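Who Pays for the Memorial? Local Sponsorship and the Jelcombe Mill Fire Marker

Student project report, Civic History module
Maya Farah and Fares Obeidat

1. What we set out to do

The town of Jelcombe put up a granite marker to the workers killed in the Lestley mill fire. The cleaning and re-lettering of that marker was paid for in large part by the Khasawneh family's hardware business, and the town has been thanking them ever since. Our project asked a plain question: did the sponsorship do what people say it did? The usual claim, repeated in the town newsletter and by most people we spoke to, is that the restoration "brought the town back to its history." We wanted to see if there was anything behind that.

We should say early that we went in doubtful, and one of us (Fares) more so than the other.

2. Sources

We used the historical society's minute books, the newsletter back issues held at Hilport library, and interviews with 22 residents. The minute books are patchy. There is a gap of 8 months right where the sponsorship was agreed, and the society could not tell us why. The newsletters are complete, but they were written by people who wanted the project to go well, and they read that way.

Interviews were done in August, mostly outside the library. That skews the sample toward people who go to libraries. 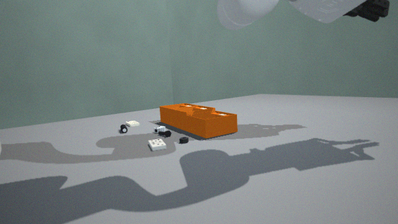 We asked everyone the same opening question, which was whether they could say what the marker commemorates. After that the interviews were allowed to wander. Maya took the notes and Fares typed them up the same evening. We disagreed over how to code three of the answers and have left those three out of the tables.

3. What we found

Of the 22 people, 19 knew there was a marker. Only 8 could say what it was for. Several thought it was a war memorial, and one man was certain it had to do with the railroad. This does not sit well with the idea that the town has been brought back to anything.

The names are a bigger problem. The newsletter gives the number of dead as 111 and so does the speech from the rededication. We could not find a source for that figure. The minute books never state a number, and the names cut into the stone come to far fewer. It may be that the larger figure includes the injured, but that is our guess and we would not want it repeated as a finding.
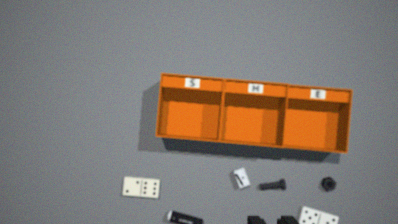

Figure 2. Three-compartment bin, with a lettered label on each compartment.

We also looked at who was thanked. The Khasawneh business is named in every newsletter item on the restoration that we read. The mill workers' families are named in one. We don't think the sponsor asked for this, and the owner was open with us and let us see the invoices. It looks more like habit on the part of whoever wrote the items.

4. Weak points

Our sample is small and we did not record ages, which we regret. A before-and-after comparison is impossible with no survey from before the work. People may have known even less then, and we can't rule that out.

5. What we would do next

The count on the stone should be checked against the Hilport burial registers, which we ran out of time to read. Until somebody does that, we think the society should stop printing the 111 figure. We sent them a note saying so and have not had a reply.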